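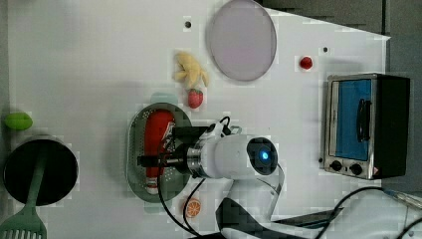

Cecilia Osei thinks I'm being too soft on the Kamadico subscription. She wrote to me after my first column on it back in February and said a robot arm you rent by the month is a gym membership with a power cord, and that most people will drop it by spring. I've been chewing on that ever since, and I'm still going to argue with her.

What you get from Kamadico is an arm, a gripper and a service plan, and the plan is the part worth talking about. You show the arm a job on a tabletop, their people tune it overnight, and the next day it has another go. Picking things out of a bowl, putting things into a bowl — that's the level we're at. Toy fruit, mostly. I know how that sounds when the bill is 800 dollars a month!

But look at what else is out there. Isaksson will sell you a nicer arm outright and then leave you alone with a manual (I have read it, and I don't recommend it). Broltevton has the better app, but their support line kept me on hold for 27 minutes and then hung up. With Kamadico I've sent in 9 requests and got a real answer to every one of them, usually before lunch.

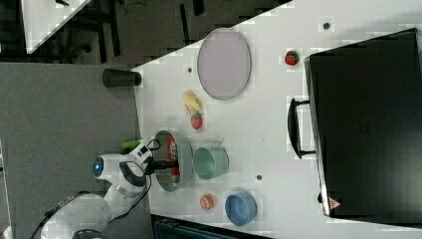 So my feeling is that we're judging these services by the wrong thing. Everybody asks how fast the arm is. I'd ask how quickly somebody helps when it gets confused, because it will get confused, and you'll be standing there with a coffee wondering which menu to open.

Where Cecilia does have a point is the contract. Four months minimum is too long for a small shop that only wants to find out if this stuff is any use. Make it one month, drop the setup fee, and I'd tell my neighbors to try it. Until then I'd say split a plan with another business, if you can find one that doesn't mind sharing.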